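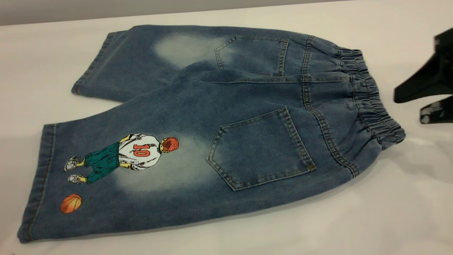

Pellasgate Folding Kit for School and College Robot Clubs

Equipment page, loan and purchase
Kit name: Suronar
Written by Kamran Tarar, robot club, Vavevmont
Last changed Tuesday, September 20, 2022

What it is

Suronar is a one-arm clothes folding kit sold to clubs that want to enter the Pellasgate folding round. We bought one in February after a long argument, and this page is for members who want to book it and for other clubs who keep writing to ask if they should buy one too. The short answer to the second lot is maybe, if you already have somebody who can write code and sit still.

The maker's leaflet says a beginner team can have it "folding laundry in an afternoon". I have kept the leaflet. Our team of six took most of a term to get a tea towel into quarters, and I would like to meet the afternoon they had in mind.

What you get

Arm with base clamp
Two-finger gripper, black
Fixed camera and stand
White table top, wipe clean
Power supply and stop button
Set of 3 practice cloths (square, plain, too easy)
Printed guide, first half good, second half a list of web links

What you don't get

A laptop. Clothes. Spare finger pads, which you will want by week two. A case of any kind. Ours travels in a plastic crate with bath towels round it.

The garment set

Pellasgate marks on real clothes and so the practice cloths stop being useful very quickly. We put together our own box and it goes out with every loan. The denim shorts are the item teams ask about most, usually after losing to them.

They have a gathered elastic waist, patch pockets on the back and a printed basketball player with a number 10 on his shirt. All three cause bother. Elastic pulls the top of the shorts narrower than the fabric wants to be, so the outline never matches the tidy shape in the sample code. Pocket corners get picked out as garment corners. And the print fooled our first program completely, which decided the edge of the white jersey was the edge of the cloth and tried to pinch a spot well inside the leg. Dong-geon Song fixed it by ignoring colour altogether and working from the outline against the table. He says any team could do the same in a day. I say he has been doing this for two years.

Fade patches are a smaller nuisance of the same sort. Pale denim on a white table is harder to pick out than dark denim on a white table, and no setting in the supplied software helps much. Ah-rin Yeon wants a green mat. The rules say white.

Starting positions

For the judged round the garment is put down flat but not neat. One leg a bit over, waistband off at an angle, that sort of thing. Please practice like that. We had a team last season who smoothed everything out by hand before each run, got lovely numbers, and then met a folded-over leg on the day.

Also turn the thing over now and then. Back up and front up are different problems when there are pockets on one side.

The gripper

Fine on hems. Poor on gathered elastic. It wants to take a thin edge lying on the table, and a ruffled waistband is a thick edge that springs back. Coming in low and from the side works better for us than coming straight down. Sun-ja Baek's group go for the hem first and leave the waist until last, and theirs is the only program I would trust to run while I was out of the room. I still wouldn't leave the room.

The leaflet calls the grip "human-like". Make of that what you like.

How well does it do?

Our club log for the shorts stands at 80 runs. I won't put a success rate on this page, as the teams can't agree on what counts as folded and I am tired of refereeing it. The maker does quote a rate. I asked which garments it covered and was sent the leaflet again.

What I will say is that it has been good for the students in ways that have little to do with laundry. They argue about evidence now. They write down what they changed. Paraskevi Vasilakis, who teaches the younger class, uses the log sheets for her lessons on fair testing and doesn't bother switching the arm on.

The Jin add-on

Jin is the paid software extra, a ready-made folding planner. We had the trial. It was quick on towels and T-shirts, and on the shorts it did no better than our own code. It also hides its working, so when it goes wrong there is nothing for a student to fix. Not renewed.

Booking

Members can have the kit for 10 days at a time. Sign the sheet by the store cupboard and take the garment box with it. Other clubs may borrow it outside competition term if they collect it themselves.

Before it comes back:
Count the cloths.
Do not wash the shorts. They go stiff and everybody's settings are off for a week.
Wipe the table top with a damp cloth, no spray.
Write down any fault, even if you think you caused it.

Buying your own

Ask Pellasgate for the club price, which isn't on their site. Ask for finger pads in the same order or you pay delivery twice. And get them to show you the arm folding something you brought yourself. They were not keen when we asked.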